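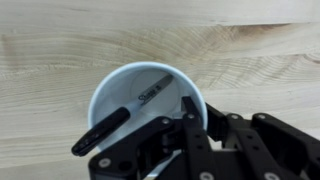

Satmont library puts a marker on every table

If you've sat down at one of the long tables in the Satmont library this November, you've probably already spotted the new arrivals. Every table in the reading room now has its own cup with a marker in it, and I am much happier about this than a grown woman should be!

Some background for anyone who hasn't been in lately. The library has been letting people label their own donations for the winter book swap, which means writing the age group on a strip of tape and sticking it on the cover before the book goes in the box. Lovely idea. The trouble was that there was one marker for the whole room, it lived at the front desk, and at four in the afternoon, when school lets out, there was a line for it. I stood in that line with 16 picture books and a toddler who wanted to go home (we did go home, and I brought the books back the next morning).

So now there are cups. Adi Ginting, who runs the swap, told me she bought 20 markers with what was left over from the summer reading budget and put out 15 of them. The rest are in her drawer, and she'd like you to ask before you go looking.

I asked her why cups and not those nice desk organizers with the little slots. "Because I had cups," she said. Fair enough. She did try a tray first, but the markers kept rolling off whenever somebody bumped the table, and one was missing for most of a week before it showed up behind the radiator.

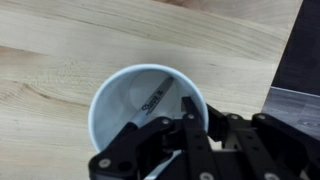 A Sharpie in its paper cup on one of the tables.

A few things to know if you're bringing books. Please put the cap back on until you hear it click. Write on the tape and keep the ink off the cover, as the swap shares its leftovers with the Toltolari school and they'd like them clean. Tape is still at the front desk, by the stapler. And these are permanent markers, folks, so if you're at the tables with small children, maybe move the cup to the far end before you get your coat off. I say this as someone who has now scrubbed a high chair with rubbing alcohol!

The swap takes donations until 7 every evening, and anything in decent shape is welcome. Adi says they have plenty of mysteries and could really use more chapter books and cookbooks. I've got a stack of both in my hallway, so I'll be in tomorrow with mine.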